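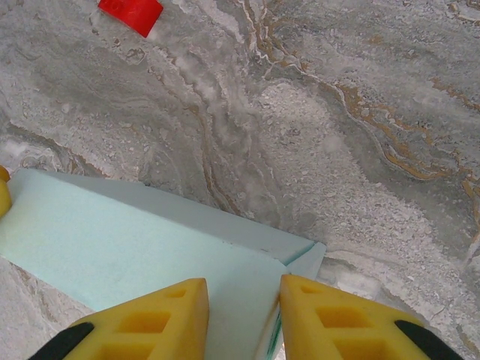 Robot Learns to Squeeze Before It Lifts

The sensible way to pick up a soft thing, as any four-year-old with a marshmallow could tell you, is to give it a little pinch first. A robotics group in Lusville has now spent the better part of two years confirming this.

Their method, called Mesirier, has a two-fingered gripper close lightly on an object, stop, back off a hair, and close again. The difference between the two pinches gives the software a guess at how much the object will give, and that guess sets the grip for the actual lift. The whole business adds a short pause to every pick. People who have watched it say it looks like a shopper who doesn't trust the avocados.

Foam gets a lot of attention in the group's report, and foam has earned it. A wooden cube tells you where it ends. A foam block lets the fingers sink in, keeps sinking, and then twists on the way up so that it lands somewhere other than where it was sent. The pale blue block got its own section, with a chart.

The numbers are decent. Over 1,381 attempted picks on a mixed set of hard and soft items, the two-pinch method got the object up and set down inside its target area 90 percent of the time. The same arm, using one fixed grip force for everything, managed 65 percent. Most of the gap came from the soft items. On hard plastic blocks the two methods were nearly tied, and the fixed grip was faster, a point the report makes in a footnote in rather small type.

What may interest other labs more is how little training went into it. The group used 949 recorded demonstrations, each one a person steering the gripper by hand through a pick, with a small camera at the wrist looking down past the fingers. No force sensor was fitted. The software works out the squeeze from the motor current and from what the camera sees of the object's edges as they bulge. Force sensors cost money and break, and the group seems to have broken enough of them on an earlier project, Valdovinos, to have lost its taste for the things.

The background was left busy on purpose. Earlier work had been done over plain white board, and the resulting software was very good at plain white board. For this round the objects went down on patterned surfaces, gray marble swirls among them, with other items left lying nearby. Picks on the marble pattern came out slightly worse than on plain board. The report calls the drop "tolerable," a word that also appears in its remarks on the gripper's noise.

There are limits. Anything wet was ruled out. Sponges were tried and then dropped from the test set, in both senses. Very thin foam sheets fold under the first pinch and by the second pinch are a different shape, which the software takes as a personal matter and tries again until it times out.

A second round is planned for September at a packing site in Feravthorpe, where the arm will be asked to handle seat cushion inserts. Workers there currently pick them up with one hand, usually while looking at something else.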